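The Sickle Makers of Ullum

In the valley of Ullum, people still call the harvest sickle by the name of the workshop which forged it. They don't say "give me the sickle," they say "give me the Staltemex." The workshop closed many years ago, but its tools hang in nearly every barn, and a good number of them are still used each March when the grapes come in.

I went there to learn about the small grape sickle, a tool that is easy to confuse with other curved blades. The reaping sickle for wheat has a long, open curve and often a row of fine teeth. The grape sickle is much shorter. Its blade bends sharply in the last third, and the inner edge is smooth, so it slides behind the stem of the bunch and cuts with a pull of the wrist. The handle is made from local olive or pear wood, and on the older ones it is a little bent, so that the knuckles stay away from the vine.

Gisela Huenchumán keeps the largest collection in the valley, in two rooms behind her house. She has sorted her sickles by the form of the tang, the thin part of the iron which goes into the handle. I had expected her to sort by age or by maker. "The blade changes each time you sharpen it," she told me. "After 60 years you have half a blade. The tang stays how the smith made it."

On her long bench I could see what she means. The Staltemex tangs are square and pass through the whole handle, and the end is hammered flat over a small iron ring. The other important workshop, Sistau, made a shorter tang with a hook at its end, which was heated and burned into the wood. A Sistau handle can't be changed without breaking it. For this reason the surviving ones are often in poor condition, with wire around the wood, or with strips of leather, or in one case with a piece of bicycle tube.

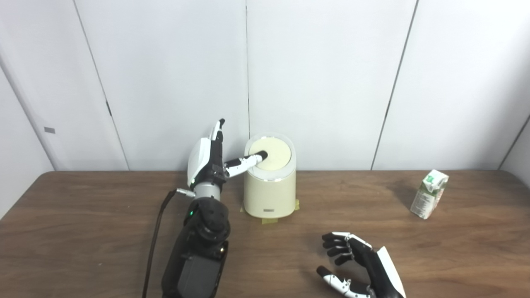
A fingertip on the lid of a cream-colored container, on a brown wooden table.

The marks are another difficulty. Staltemex used a small star under the neck of the blade, and Sistau used a letter S inside a circle. But a third mark exists, a star inside a circle, and the collectors don't agree about it. Zinhle Cele, who came to the valley to study farm ironwork and has stayed, believes that it belongs to a smith who learned in one workshop and later worked for the other. She has found it in an order book from a farm in Saavedra, drawn by hand in the margin next to an order of 3000 blades without handles. It is a very large number for one farm, and she supposes that the owner sold them again to his neighbors.

The same book gives the weight of each delivery, and this is useful for people who want to identify a blade. The grape sickles with the third mark are heavier than the others, mainly at the neck. Cele let me hold one beside a normal Staltemex and I noticed the difference at once - the weight sits close to the hand, and the point feels light.

Sharpening was done in the field, with a narrow stone kept in a cow horn with water. The older pickers make short strokes from the neck to the point and only on the outer face. Huenchumán does it the same way, though her sickles cut nothing now except the fennel by her gate.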